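Wanen Field Data Support
Ticket: Urnico lease, tank battery 2, high level readings
Status: Resolved, monitoring
Opened: Thursday, April 23, 2026
Product: Breltik level gateway, oil and gas edition

Reported problem

Tank level on the crude side of battery 2 reads higher in the portal than the hand gauge. The pumper first saw it on the morning round. Portal showed 7 inches more oil than the tape. Water tank on the same gateway matches the tape. No alarms. The hauler turned down a load the day before because the tank did not have enough oil above the outlet, even though the portal said it did.

Site details

Two tanks, one gateway, solar power. The oil tank has a float sensor put in last August by Yáñez Oilfield Electric. Gateway firmware was current when we checked. Gas from the battery goes to the sales line, with a flare as backup.

Log

Entry 1. Pulled the trend for the past 30 days. The oil level follows the pump cycles and drops on each haul, so the float is moving. The gap to the hand gauge looks the same at high and low levels. That points to an offset and makes a stuck float less likely.

Entry 2. Asked the site to gauge again with the well shut in and the tank settled. Same result, 7 inches.

Entry 3. Restarted the gateway remotely. No change. Please do not restart it again from the portal, it clears the local buffer and we lose the readings we need.

Entry 4. Compared the saved settings with the install sheet. Tank height is right. Bottom offset is blank in the portal. The install sheet has a value written in. Asked the customer if anybody edited the tank profile. Answer: the profile was copied from another lease when the account was moved over.

Entry 5. Battery voltage at the gateway is fine. Signal strength 70 percent. Ruled out dropped packets.
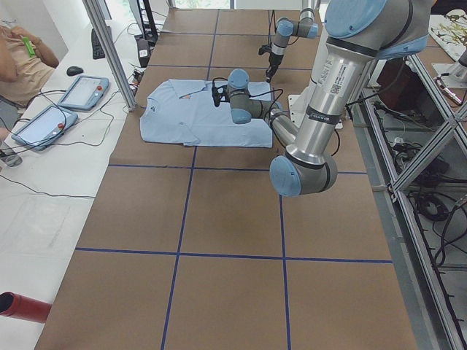 Entry 6. Entered the bottom offset from the install sheet and saved the profile. The new value did not reach the gateway until the next scheduled check-in. After that the portal and the tape agreed.

Entry 7. Customer asked if the old readings can be corrected. Yes for the trend, no for the run tickets. Run tickets are based on the hauler's own gauge and were never affected. The daily production report does use our level, so stock on hand was overstated on every day since the account move. Sent the corrected export for the state filing.

Entry 8. High level shutdown was set from the same reading, so it would have tripped early. Setpoint checked against the new offset and left where it was.

Still open

Customer will check the other profiles copied during the move. Ticket stays in monitoring until the next haul is gauged before and after loading. If the gap comes back, reply on this ticket with both hand gauges and the time of each.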